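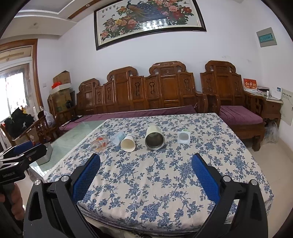
Demonstration teaching

Demonstration teaching (also teaching by showing, or programming by demonstration) is the practice of getting a robot to do a job by doing the job oneself while something keeps a record. It is used where writing out every movement would take longer than the job is worth, a category that takes in most housework.

Methods

Three methods are in common use. In hand guiding, the teacher takes hold of the robot's arm and pushes it through the task. In remote control, the teacher sits some way off and moves a smaller copy of the arm, a joystick or a pair of tracked handles, and the robot follows. In the third, the arm is left out altogether. The teacher carries a gripper in the hand, usually with a camera fixed to it, and works in whatever room is available. Pairs of grippers are used for tasks that need two hands, such as opening a jar.

Hand guiding suits heavy, slow work and is the oldest of the three. Remote control gives the robot's own view of events, along with the robot's own clumsiness, and new teachers tend to spend their first morning knocking things over. Hand-held grippers are quicker and can be taken into ordinary homes, where there are patterned tablecloths, carved furniture and cups lying on their sides, all of them rare in laboratories.

Typical tasks

Early lessons are modest. Standing up a paper cup, a plastic cup or a vacuum flask that is lying on its side is a favourite, being easy to explain and easy to judge. A clear plastic cup is harder than a paper one, as cameras are inclined to look straight through it. Soft pads on the jaws help with smooth surfaces. Tablecloths may slide, and a teacher who smooths the cloth between attempts has taught the robot nothing about wrinkles.

The Tolum trials

In June 2019 Bronwyn Tautahi and Abdelkrim Farouk ran a series of household trials for the firm Tolum, using hand-held grippers and a set of training programs named Javis. They recorded 373 demonstrations of tidying a table, of which 87 were thrown out, mostly for being too fast. Farouk was the faster of the two and is responsible for the phrase "Farouk speed", still used at Tolum - without affection - for any movement a motor cannot match. A rival group at Skorkent repeated the work by remote control and needed over 80 hours to do it. Each side regarded the result as proof of its own method.

Criticism

The usual complaint is that robots copy everything, including the hesitation, the second try and the small pointless tap on the lid. Tautahi has argued that this is a fault in teachers and that they should practise first. The Niven method, in which one person demonstrates and another decides what to keep, was meant to settle the matter. It has mainly produced longer meetings.

See also

Hand guiding
Remote handling
Grippers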